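Kitting task: bin first or parts first?
Student Builds > Humanoids and Arms

lunham_lab
Posted in March
We're a student club with a humanoid on loan until the end of term, and our project is a kitting task. The robot has to pick up a parts bin from the floor beside a shelf, then later handle the parts one by one. The shelf has small stuff on it too, like rods, discs and square blocks, but we're leaving that for the next group.
Our problem is the bin. We've done 117 teleoperated runs and 65 of them count as clean. The rest mostly fail at the corner grip. Should we keep practicing the two-handed lift, or drop it and just have the robot pick shells out of the bin where it stands?

drurnine
Drop it. You'll burn the whole term on lifting a box. Judges and teachers want to see fingers do something.

kacper_o
Don't agree with that. Two-handed carry is harder than it looks, and if it works it's a good demo. What is in the bin for padding? If the parts slide, the weight shifts and one hand ends up doing the work.

lunham_lab
Flattened cardboard. It does slide a bit when the bin tips.

kacper_o
Tape it down, or cut a piece that fits the bottom tight. We lost some 30 runs to that before we noticed.

jalevia_kid
Question from a beginner, do you log the failed runs or delete them?

lunham_lab
We keep them, in a separate folder. Kazimiera Jabłońska runs our data side and she wants a note on each one. Slow, but we've gone back to them twice already.

drurnine
Keeping bad runs is fine for notes. I would not train on them. We did that last year and the arm learned to hesitate.

kolodziej_fan
Depends on the method. Ours got better at recovering once we put some failures in. You need them labeled properly though.

drurnine
Maybe. Ours were not labeled at all, so I'll give you that one.

kacper_o
Can you post what the head camera gets when both hands are on the bin? I want to see where the thumbs go. And a wrist view if you have one.

lunham_lab
Two from head height and one from a wrist camera, same place and same session. I didn't sort them by time. 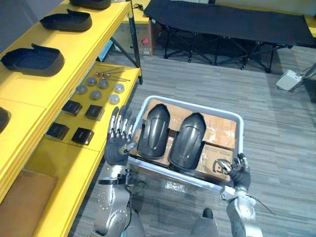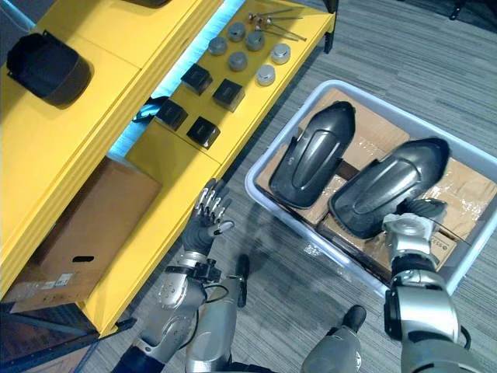
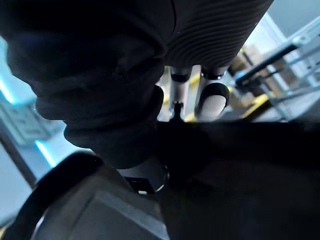 First: both hands on the bin. Second: right hand at one of the shells, left hand open by the shelf. Third: wrist camera, with the white fingers and the shelving behind.

kacper_o
OK, in the first one the left thumb is hooked over the edge and the right hand has the front corner. I'd move the right hand back along the side so the two match. Right now the far edge is tipped up.

drurnine
Agree on the corner. Still think you should do the shells first - the second picture looks like a better project to me.

kolodziej_fan
Why not both? Shells for the graded part, the lift for open day.

lunham_lab
I'll bring that to the club. Moving the right hand is easy to try, so we'll do that first, with the cardboard taped. Will post the new numbers when we have enough runs.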